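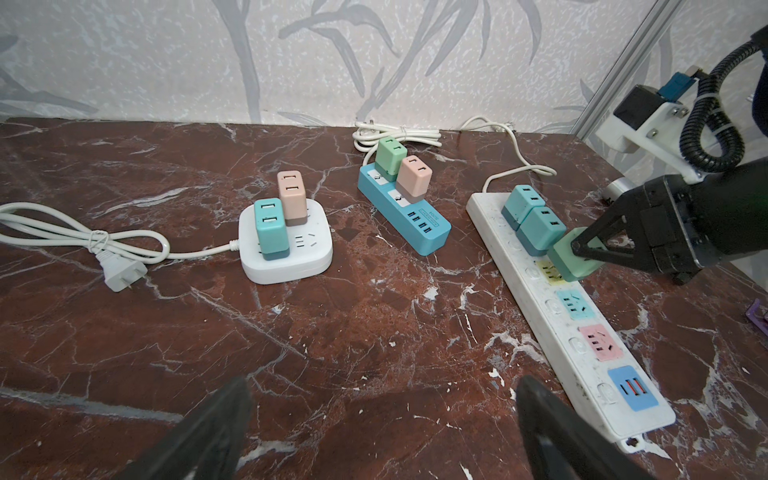
Februar, kurz nach halb zehn

So, die Ladeecke auf dem Marmortisch, zweiter Anlauf. Drei Leisten nebeneinander: die quadratische weiße links, die hellblaue in der Mitte, rechts die lange weiße mit den bunten Dosen. Ich mag die lange ja am liebsten, allein wegen der kleinen runden Schalter an der Seite – da kann man später am Tisch was abschalten, ohne unter die Platte zu kriechen. Außerdem hat sie unten eine Lasche mit Schraubloch, die würde ich gern nutzen. Aber bitte nicht in den Marmor bohren, Nigel!!

Die USB-Adapter verteile ich vorerst nach Gefühl. Mio wollte nach Farben sortieren (türkis zu türkis usw.), sieht hübsch aus, hilft aber beim Suchen null. Mein Vorschlag: die türkisen nach rechts, Pfirsich und Hellgrün in die Mitte, und in der quadratischen bleibt immer eine Dose frei, falls jemand mit dem Laptop kommt.

Kabel von der blauen bleibt gebündelt, bis klar ist, wo der Tisch endgültig steht. Toshio fragen, ob das an die Fensterseite kann. Und nicht Leiste an Leiste hängen, auch nicht »nur kurz«.

Beschriftung fehlt noch, Etiketten liegen im Schrank 17. Itsuki, falls du vor mir da bist: gern schon anfangen!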